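Setting Up Live Game Recording

Use this section to record live sports on your Cidance receiver. You need an active channel package and a connected storage drive.

To record a single game

1. Press GUIDE on the remote.
2. Go to the channel carrying the game and highlight the start time.
3. Press REC once. A red dot appears next to the title.
4. Select Options, then Extend Recording.
5. Choose 30, 60 or 90 minutes and press OK.

Note: Games often run past the time shown in the guide. The receiver does not follow overtime or extra innings unless Extend Recording is set.

To record every game for a team

1. Press MENU and select Sports, then Teams.
2. Enter the team name and press OK.
3. Select Record All. To skip repeat broadcasts, select New Only.
4. Set the number of games to keep. The factory setting is 6.
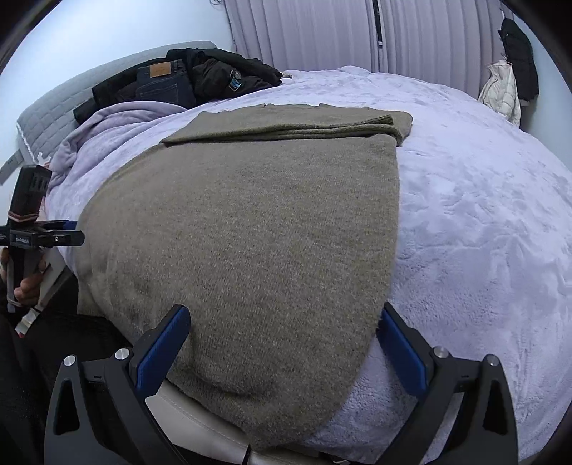
When the limit is reached, the oldest game is deleted to make room for the next one. To save a game, open it in the Recordings list and select Keep.

The drive holds 100 hours in HD. If less than 5 percent of the space is left, a warning shows when you turn on the receiver.

Caution: Do not unplug the drive while the front light is blinking. Recordings in progress will be lost.

If a game did not record

Check that the channel is part of your package. Regional channels may be blacked out for local teams, and a blacked-out game is saved as a blank recording. Delete it from the Recordings list.

If two games overlap, go to Sports, then Priority, and move the team you want to the top.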